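The Arm Is the Cheap Part

Every October the planning sheet comes around, and every October the robot people fill in one line. The line says "arm," and next to it is a number somebody got off a quote. The rest of the sheet stays as white as the day it was printed. I have been reading these sheets at Stindbridge for long enough to know that the white part is where the money goes.

I don't blame the applicants. An arm is a satisfying thing to ask for. You can point to it. It arrives in a crate, and people come down from other floors to watch the crate get opened. Try drawing a crowd for a box of spare fingertips.

My argument is simple and has made me unpopular at two sites. When a group wants to get into picking things up and putting them down, the arm should be the last item on the list and the first one we're willing to haggle over. Fingers, tables, objects, simulation time and the salary of whoever has to make it all behave come before it.

Start with the objects, which get the least thought. The request from our Garnstead office last year had a full page on reach and payload and a single line for "misc. test items, 200." I asked Cornel Oprea, who wrote it, whether that was 200 items or 200 dollars. He said it was whichever one I'd approve. I approved the dollars, and by spring there was a drawer down there containing a sponge, four mugs of the same make and a great deal of packing foam. The arm could lift any of those mugs beautifully. It had been practicing on their brother.

The work they were supposed to be doing is kitchen work, and kitchens don't come in matched sets. A bottle tips over. Somebody sets down a knife where a knife has no business being. Fruit has its own ideas about which way is up. If the arm is only ever asked to deal with four mugs, you've bought a very expensive mug rack.

Which brings me to Zarnura, our in-house name for the simulated side of the project, and to Bogdan Buzatu, who runs it and who has never once asked me for a crate. His objects cost nothing to store. He can put a potato, an apple, a table knife and a four-legged figurine on one tabletop before his coffee is ready, then tip a little shaker-like bottle onto a slant and bring the fingers down on either side of its neck. I have stood behind his chair watching this and thinking about how much of Cornel's page on payload applied to it. A shaker is not a payload problem. It's a problem of fingers and angles, and of all the junk lying nearby.

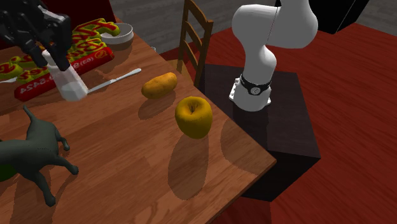

What simulation doesn't save you

Before anybody forwards this to Bogdan as a compliment, let me spoil it. Simulation gets sold to people like me as free, and it's free the way a puppy is free. The first Zarnura budget had a line for compute and nothing for models, on the theory that models could be picked up somewhere. They can. Some come in with edges like warm soap. Some have the lettering running backward, and the robot doesn't mind, right up until someone decides the robot ought to read. Others have the wrong weight, or none, and you find out when a pear goes through the table.

Cleaning those up is labor. It doesn't look like labor on a planning sheet, so it gets done at ten at night by a person whose title has "senior" in it. We now put it down as its own line. The first time I insisted on this, the total went up by 4,000 and I was accused of sabotage. The total hadn't gone up. It had been going up for two years, in overtime, where I wasn't supposed to look.

Then there's the gap between the two sides. An approach that works on Bogdan's table may or may not work on Cornel's, and someone has to spend weeks finding out which. Budget the weeks. Budget them twice if the hand has several jointed fingers, every one of which can be wrong in its own way.

Fingers wear out

The quote we got from Vasiliu for a hand ran to 164 lines, and I read all of them, since that's what passes for excitement in my job. Replacement fingertips were on line 151. Our request had zero of them. I've bought staplers with better support plans.

A hand that touches things all day gets used up. It's the one part of the whole rig whose purpose is to bump into the world, and we budget for it like a doorframe. Buy the spares with the hand, in the same order, while the vendor still loves you. Six months later the price will have changed and so will the person who answers the phone.

How I'd fill in the sheet

If the form were mine (it's not, it belongs to finance, and it has a field for "fax"), I'd turn it upside down. The first question would be what you expect the thing to pick up, with an actual list attached. I'd reject any list on which everything stands upright and keeps its distance from its neighbors. The next would be who is going to build those objects in simulation, who will buy the real ones, and whether those people know it yet. After that would come the hand, with spares. Then the hours.

Only at the bottom would there be a box for the arm. I suspect half the groups would get there and discover they could borrow one. We own several, and at least one of them has spent more of its life under a dust cover than out of it.

Cornel says this would kill enthusiasm, and he has a point. Nobody joined his group to fill in a vegetable inventory. But he sent me his new request last week, and under test items he has written out a page and a half, including three kinds of potato. The arm is still on the first line. I've asked him to move it.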